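2 min read

Search this site Search

Okeck compares two grippers on medical supplies

Okeck has finished the first part of a gripper comparison meant to settle which hand its robot arms will use for sorting small medical supplies. The work began in March and covers two candidates, a two-finger gripper and a suction tool from Trukham.

Each gripper gets 600 picks. The goods are the kind that give automated systems trouble: face masks, small packets in printed wrapping and syringes sealed in clear plastic with a paper back. They sit in blue bins along one side of the bench.
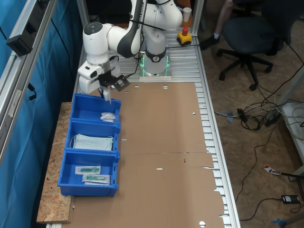
The two-finger gripper went first and failed on 156 picks, according to Guilan Yin, who runs the tests. Most of those failures involved masks, where the fingers closed on two or more at once. The sealed packages did better, though the arm sometimes needed a second try when one lay across another.

Yin's team also changed the camera mount partway through. The first bracket let the camera shift slightly when the arm stopped hard, and 117 picks had to be run again after it was replaced. The controller software, a package called Lei, stayed the same throughout.

"We wanted one thing to change at a time," Yin said. "With the bracket we didn't get that, so we went back." 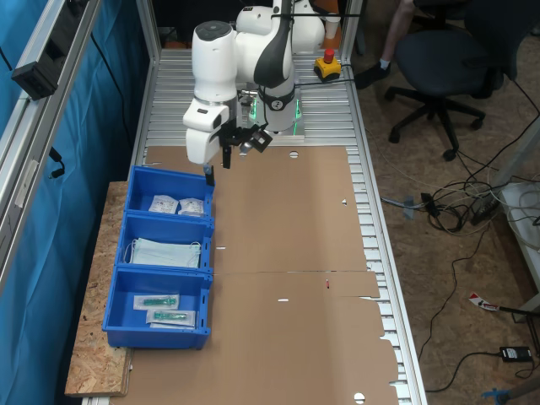
Neusa Marinho of Bultow said the masks should be scored separately. In her view a suction tool will struggle with loose fabric just as much as fingers do, and a single total would hide that. She would also like to see the bins refilled in a different order every 5 picks.

Okeck said it will report masks on their own line — the refill order is still under discussion. Runs with the Trukham tool start on 5th September, on the same bench and with the same supplies.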